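Bench Notes: Looking After Switch and Patch Panels
Varnorari Workshop Pages
Feb 3, 2020

Practice boards fitted with buttons, sliders, toggles and patch sockets collect the same dirt as any other bench equipment, and the controls wear at different rates. The notes below cover cleaning, small adjustments and storage. They apply to low-voltage panels only. Anything wired to house current should go to an electrician.

Before you start

Disconnect the supply and remove any batteries. Clear a light-colored tabletop; small nuts and washers are easier to find on white than on wood grain. Write down the position of every switch and the color order of every patch lead. A phone picture does the same job.

Surface cleaning

Use a microfiber cloth dampened with water and one drop of dish soap. Wring it until no water can be squeezed out. Wipe along the seams between panels, then across them. Seams hold dust that a flat wipe passes over, and a soft toothbrush will lift it. Avoid acetone and strong solvents on printed lettering. Isopropyl alcohol at 50 percent is safe on most screen printing, but test it on one character first.

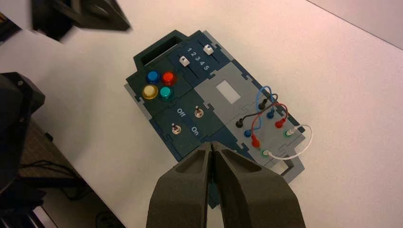
Push buttons with domed caps pick up skin oil, which dulls the gloss and traps grit in the ring around the cap. Run a cotton swab around the ring with the cap up, press the cap, and run it around again. A button that returns slowly usually has residue on the side of the cap. Do not oil it. Oil attracts more dust, and the button will be slower within a month.

Slider knobs pull straight up on most types. Wrap the knob in a strip of masking tape before gripping it, so the pliers leave no marks. Vacuum the track with a brush nozzle on low. If travel is still rough, apply a small amount of plastic-safe fader lubricant and move the slider end to end 21 times.

Toggle switches loosen at the mounting nut. Hold the body from behind and turn the nut until it is snug, then an eighth of a turn more. Check that the lever still lines up with its On and Off markings. The Sirkico thin wrench fits most small nuts without scratching the panel.

Banana plugs lose grip as the springs flatten. Pull by the plug body and never by the lead. If a plug falls out under its own weight, replace it. Spring contacts should not be bent back with a knife blade.

Storage

Store the board flat, or hang it by the handle from a padded hook. Coil leads loosely and keep them in a separate bag. A July check is worthwhile in humid areas, where metal levers can spot.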